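파지 성공 오판정(FALSE_HOLD) 반복, 천 모서리 집기 작업
상태: 해결됨(후속 작업 1건 열림)
우선순위: 높음
대상: Alva 셀, 좌측 팔, 전동 2지 그리퍼
제어 소프트웨어: Tokari 런타임
등록: Nadja Kofler
담당: Luzius Wyss
참조: Jingyi Dong, Hjalti Kvaran

증상

천 모서리를 집어 들어 올리는 단계에서 그리퍼가 아무것도 물지 않았는데 상태값이 HOLD로 올라온다. 상위 시퀀스는 HOLD를 받으면 바로 리프트와 이송으로 넘어가므로, 팔이 빈손으로 펼치기 궤적을 끝까지 수행한다. 오류 코드는 남지 않는다. 작업자가 눈으로 보고 정지시킨 경우에만 기록이 남아 있었고, 로그를 뒤져 보니 같은 패턴이 19건 나왔다. 반대 방향의 오판정(물었는데 EMPTY로 나오는 경우)은 로그에서 찾지 못했다.

처음 보고된 시점의 누적 개폐 횟수는 3,023회였다. 우측 팔 그리퍼는 같은 펌웨어, 같은 파라미터인데 증상이 없다.

재현 절차

1. 작업면에 천을 깔고 모서리 집기 시퀀스를 단독 모드로 실행한다.
2. 접근 높이를 기본값보다 조금 높게 준다. 손끝이 천에 닿지 않은 채 닫히게 하기 위한 것이다.
3. 닫기 명령 후 상태값과 위치 카운트, 모터 전류를 함께 기록한다.
4. 리프트 명령은 막아 둔다. 막지 않으면 팔이 펼치기 궤적으로 넘어간다.

좌측 팔에서는 위 절차로 몇 번 만에 재현된다. 우측 팔은 같은 조건에서 EMPTY를 정상 반환한다.

처리 기록

09:20 Nadja Kofler
티켓 등록. 접근 높이 보정값이 틀어졌다고 보고 테이블 기준면을 다시 잡음. 증상 동일. 기준면 오차는 허용 범위 안이었음.

10:05 Luzius Wyss
로그 받음. HOLD 판정이 어느 조건에서 나오는지부터 확인해야 함. 파라미터 파일에는 전류 임계값과 위치 임계값이 AND로 묶여 있음. 전류가 임계값을 넘고, 동시에 위치 카운트가 완전 닫힘보다 일정 폭 이상 열려 있으면 HOLD. 위치 카운트는 전체 스트로크를 256단계로 나눈 값이므로 얇은 천 한 겹은 한두 단계 차이밖에 나지 않는다. 이 구간에서는 영점이 조금만 밀려도 판정이 뒤집힌다.

10:40 Jingyi Dong
의견: 전류 임계값을 올리면 빈손일 때의 HOLD는 줄지 않음. 빈손으로 닫히면 손끝끼리 맞닿아 전류가 먼저 오르기 때문. 전류 조건은 사실상 항상 참이고 위치 조건만 판정을 하고 있음. 임계값 상향은 하지 말 것.

11:15 Luzius Wyss
동의. 임계값은 원래대로 둠. 시험 중에 바꿔 본 값도 모두 되돌림.
빈손 닫힘을 반복하며 위치 카운트를 기록한 결과, 좌측은 완전 닫힘 위치가 0이 아니라 3에서 멈춤. 우측은 0. 위치 임계값이 2이므로 좌측은 빈손이어도 조건을 만족한다. 오판정의 직접 원인으로 판단.
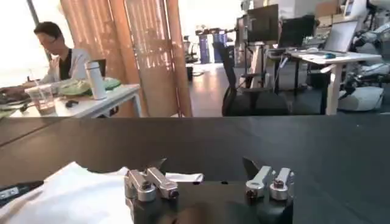
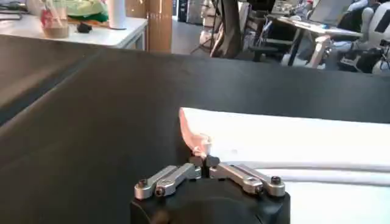
영점이 밀린 원인은 링크 쪽과 엔코더 쪽으로 나누어 확인했다. 링크가 원인이라면 피벗 유격이 늘어 좌우 손가락의 닫힘 위치가 서로 달라지고, 엔코더가 원인이라면 기구는 정상인데 읽는 값만 어긋난다. 둘째 사진처럼 분홍빛이 도는 반투명 천 가장자리를 손끝 패드로 집은 자세에서는 패드가 서로 바짝 붙기 때문에 위치 카운트만 보고 물림과 빈손을 가르기 어렵다. 그래서 이 자세는 판정 근거에서 빼고, 천이 없는 상태에서 두께를 아는 게이지를 물려 측정했다. 게이지 두께를 바꿔도 좌측의 편차는 모든 구간에서 3카운트로 일정했다. 유격이 원인이면 하중 방향에 따라 값이 흩어져야 하는데 흩어지지 않았다. 기구부는 정상, 엔코더 기준점 오프셋으로 결론.

13:30 Luzius Wyss
기준점이 왜 바뀌었는지 추적. 부팅 로그를 보면 좌측 그리퍼는 전원 투입 시 호밍을 수행하고 그때의 닫힘 정지 위치를 0으로 저장한다. 마지막 호밍 기록에서 정지 전류가 평소보다 낮고 닫힘 시간도 짧다. 손끝이 끝까지 닫히기 전에 정지 판정이 난 것이라면 부호가 반대여야 한다. 즉 덜 닫힌 곳을 0으로 잡았다면 이후의 완전 닫힘은 음수로 읽혀야 하고, 현재 값은 양수다. 호밍 중 정지 위치 문제라는 가설은 여기서 기각.

14:10 Hjalti Kvaran
저장된 오프셋 테이블 확인함. 좌측과 우측 그리퍼를 맞바꿔 장착한 이력이 정비 기록에 있음(3월). Tokari 런타임은 오프셋을 그리퍼 일련번호가 아니라 팔 포트 번호로 저장한다. 교체 후에도 좌측 포트에는 이전 그리퍼의 오프셋이 그대로 적용되고 있었음. 이전 그리퍼의 보정값이 정확히 3카운트.

14:25 Luzius Wyss
값이 일치함. 우측에 증상이 없는 것도 설명됨. 우측 포트에 저장된 오프셋은 0이고, 지금 장착된 그리퍼의 실제 편차도 위치 임계값 아래라서 드러나지 않은 것.
다만 교체 직후부터 계속 오판정이 났어야 하는데 보고가 늦은 점이 남음. 확인 필요.

15:00 Nadja Kofler
교체 이후 한동안은 두꺼운 천으로만 작업함. 이때는 접근 높이가 낮고 집기 실패 자체가 거의 없어서 빈손으로 닫히는 상황이 없었음. 얇은 천으로 바꾸면서 실패가 늘었고 그때부터 HOLD 오판정이 눈에 보이기 시작한 것으로 생각됨. 작업 일지의 소재 변경 시점과 첫 오판정 로그의 순서가 맞음.

조치

가. 좌측 포트의 오프셋을 삭제하고 천을 치운 상태에서 호밍을 다시 실행. 완전 닫힘 위치 0 확인.
나. 우측 포트도 같은 절차로 갱신. 증상이 없더라도 저장값의 출처가 다르므로 함께 처리함.
다. 호밍 전 점검 항목에 "손끝 사이와 손가락 아래에 천이 없을 것"을 추가. 이번 원인은 아니지만, 천이 낀 채로 호밍하면 그 두께가 영점에 들어간다.
라. 시퀀스에 리프트 후 재판정 단계를 추가. 조금 들어 올린 높이에서 손목 카메라 영상으로 천 가장자리가 손끝에 남아 있는지 확인하고, 없으면 EMPTY로 되돌린다. 위치 카운트와 영상 판정이 다르면 정지하고 작업자 확인을 기다린다.
마. 누적 1,000회마다 빈손 닫힘 위치를 자동 기록하고, 값이 0이 아니면 경고를 띄운다.

검증

조치 가, 나 적용 후 재현 절차를 양쪽 팔에서 반복. 빈손 닫힘은 모두 EMPTY. 얇은 천 한 겹을 물린 경우는 HOLD가 나오지만 위치 카운트가 임계값에 딱 걸리는 경우가 있어, 조치 라 없이 운용하는 것은 권하지 않음. 두 겹 이상에서는 여유가 있다.

16:40 Jingyi Dong
재판정 단계 시험함. 천이 작업면과 대비가 큰 색이면 영상 판정이 안정적임. 어두운 작업면 위의 흰 천은 문제없음. 검은 천은 가장자리 검출이 불안정해서 당분간 대상에서 제외.

16:55 Luzius Wyss
제외 목록에 반영. 검은 천이 필요하면 별도 티켓으로 등록 바람.

안전 관련 메모

빈손 이송 자체로 인한 접촉이나 파손은 보고되지 않았다. 다만 펼치기 궤적은 천의 장력을 전제로 속도를 잡아 두었으므로, 빈손일 때 팔 끝이 예정보다 빠르게 지나간다. 조치 라를 적용하기 전 버전을 쓰는 셀에서는 이 구간의 속도를 낮춰 둘 것. Nerkari 쪽 셀도 같은 버전이므로 Meinrad Marti에게 통보함.

17:20 Meinrad Marti
통보 받음. Nerkari 셀은 그리퍼 교체 이력이 없지만 오프셋 저장값은 확인하겠음. 속도 제한은 오늘 적용. 재판정 단계는 현장 카메라 장착 위치가 달라서 그대로 옮길 수 없음. 장착 치수 보내면 검토 가능한지 문의.

17:35 Hjalti Kvaran
치수 도면 보내 주면 시야 범위부터 계산하겠음.

후속 작업

오프셋을 포트 번호가 아닌 그리퍼 일련번호 기준으로 저장하도록 Tokari 런타임 수정 요청. 담당 Hjalti Kvaran. 수정판이 나오기 전까지는 그리퍼를 교체할 때마다 저장된 오프셋을 수동으로 지우고 호밍을 다시 할 것. 교체 작업표에 이 항목을 넣었고, 표의 서명란은 정비 담당과 셀 담당이 각각 채운다.

본 티켓은 해결됨으로 변경. 같은 증상이 다시 나오면 빈손 닫힘 위치 카운트와 부팅 로그를 첨부해서 재오픈할 것.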